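3月5日　製本修理室ノート

ウィラランス文庫の祈祷書、背の作業の続き。扉の年号は1718。表紙はあとの時代に付け替えられたものだと思うが、綴じは古いままで、麻の支持体が四本入っている。前回は背の古いにかわを半分まで取った。残りの半分のほうが硬い。

湿布はメチルセルロースにした。水1000 mlに対して粉を少し濃いめに溶かし、一晩置いたものを使っている。朝に見たら、底のほうにまだ小さい塊があったので、茶こしで一度こした。粉を一度に入れたのがよくなかった。次はお湯で先に粉を散らしてから、冷たい水を足すこと(去年の11月のページにも自分で同じことを書いていた)。

湿布は背の上半分に置いて15分待ち、竹べらで取る。15分では足りない所がある。20分にすると折丁の背の紙が柔らかくなりすぎるので、15分を二回に分けるほうが安全だ。ヘラは角を丸くした古いほうがよい。新しいヘラは一度、紙の繊維を起こしてしまった。第7折の背に2 mmぐらいの毛羽がある。記録用紙に書いた。

乾いた所のほこりは、毛の柔らかい筆で天のほうから地のほうへ払う。のどの奥は力を入れない。

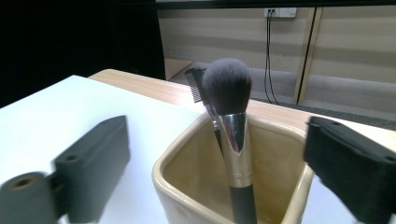
カップの中、大きい筆(化粧用)と細い黒の櫛。

麻糸のほつれをそろえるときは、歯の細かい櫛が使いやすい。支持体の端は、左の上から一本目と三本目がかなりやせている。継ぎ足すかどうかは、まだ決めていない。マコカさん(Nassoro Makokha)に電話で聞いたら、「表紙を付け直すなら継ぐ、保存箱に入れるだけなら継がない」という返事だった。所蔵者の希望を先に確認すること。

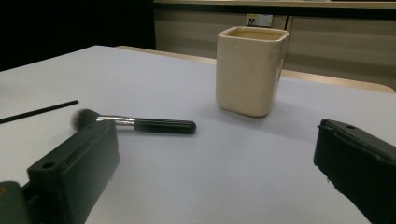

補修紙の色合わせ。本文の紙は、中央がほとんど生成りで、小口に近いほど茶色が強い。候補は楮の薄いものが二種と、Kenaの亜麻入りの紙が一種。いつも感じることだが、色は下に敷くものでだいぶ違って見える。明るい灰白色でつやのない台の上では、三枚とも黄色に見えた。台の奥のほうは光がよく当たって少し暖かい色になるので、比べるときは三枚を必ず同じ位置に並べる。そのあと本文紙の上に直接のせて見たら、楮の厚いほうが一番近かった。Kenaの紙は色はよいが、簀の目が目立つ。

楮は水で薄めたアクリル絵具で染める。焦茶と黄土を混ぜ、試験片を三枚作った。一枚目は赤すぎる。二枚目は乾いてから薄くなった。三枚目がよいと思うが、明日の朝の光でもう一度見る。絵具の配合は裏表紙の内側の表に書いた。

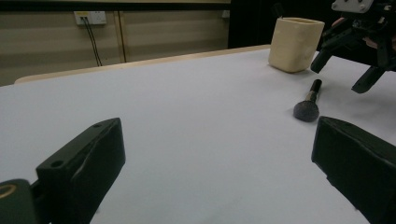
試験片の端は必ず手で裂いて、毛足を残すこと。刃物で切った端は、貼ったあとに線が見える。水筆で線を引き、線が半分乾くまで待ってから、左右にゆっくり引く。長い方向に引くと毛足がそろうが、横の方向は曲がりやすい。定規をあてて少しずつ裂くと、だいたいまっすぐになった。

糊は生麩糊。先週のものはにおいが出ていたので捨てた。新しく炊くのは明日。

重しについて。乾燥の間の重しは、一つ1000 gの鉄の板を布で包んだものを使う。Akumの棚にある大きいプレスは、ねじの動きが悪くて力の加減が分からないので、この本には使わない。トレドから届いた羊皮紙の端切れは、まだ開けていない。湿度が落ち着いてから開けるつもりだ。

費用のメモ。楮紙と不織布を合わせて、次の注文は最大2550円まで。ろ紙は残りが多いので買わない。
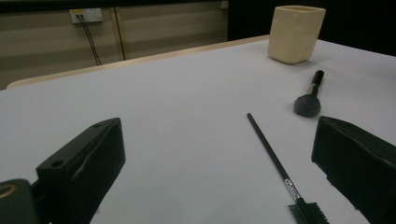

白い台とクリーム色の角形カップ。台の縁は淡い木の色。

明日すること。

- 糊を炊いて、二回裏ごしする
- 第7折の毛羽を寝かせる(糊はごく薄く)
- 染めた試験片の三枚目を確認する
- 背の下半分の湿布、15分を二回
- 所蔵者にメール。表紙か保存箱か

花布の色糸は、青だと思っていたが、ルーペで見ると緑の糸も一緒に巻いてあった。退色したのか、初めから二色だったのかは分からない。内側の折り返しの所を、背の掃除が終わってから見る。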